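Section 4. Installing and Starting the Unit

4.1 Before You Begin

Read this section in full before connecting the Orkel 448 room air purifier to electrical power. The unit is intended for indoor use in enclosed rooms of normal ceiling height. It must not be installed in bathrooms, saunas, or other areas where water may reach the housing.

CAUTION: Disconnect the power cord before removing any panel. The fan continues to turn for a short time after the unit is switched off.

4.2 Placement

1. Select a level surface or floor area at least 40 inches from curtains, bedding, and upholstered furniture.
2. Position the unit with the intake grille facing the open part of the room.
3. Leave a clear space of 2 feet above the outlet. Objects must not be placed on top of the housing.
4. Confirm that the power cord reaches the wall outlet without an extension cord.

Note: Units supplied with the Steinbach wall bracket must be mounted according to the separate sheet packed with the bracket.

4.3 Fitting the Filters

1. Press both latches on the rear panel and lift the panel away.
2. Remove the filter cartridge and discard the plastic wrapping. The unit must not be operated with the wrapping in place.
3. Insert the cartridge with the arrow pointing toward the fan.
4. Slide the washable pre-filter into the outer channel until it clicks.
5. Replace the rear panel. The unit will not start if the panel is not fully closed.

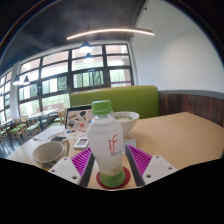 Drastidley, December 6, 2024

The instructions in this section replace those in the July printing. Owners of units with the earlier control panel should continue to use the startup procedure supplied with their unit.

4.4 First Startup

1. Connect the power cord and press the Power key. The indicator shows a steady white light.
2. Set the fan to High and allow the unit to run with the windows closed.
3. Select Auto once the first cycle has ended. The display then shows the current fan level.
4. Hold the Filter key until a tone sounds. This sets the filter timer to 2,000 hours.

A faint odor may be noticed when a new cartridge is first used. If the odor persists after the first day of operation, switch off the unit and contact Imlow Customer Service.

WARNING: Do not look directly into the lamp chamber or attempt to defeat the panel switch. Ultraviolet light can injure the eyes and skin.

4.5 Indicator Lights

Steady white: normal operation.
Flashing white: rear panel open or not fully latched.
Steady amber: filter timer expired. Replace the cartridge and reset the timer as described in 4.4, step 4.
Flashing amber: lamp fault. Switch off the unit and refer to Section 7.

Record the serial number and the date of purchase on the inside back cover of this manual.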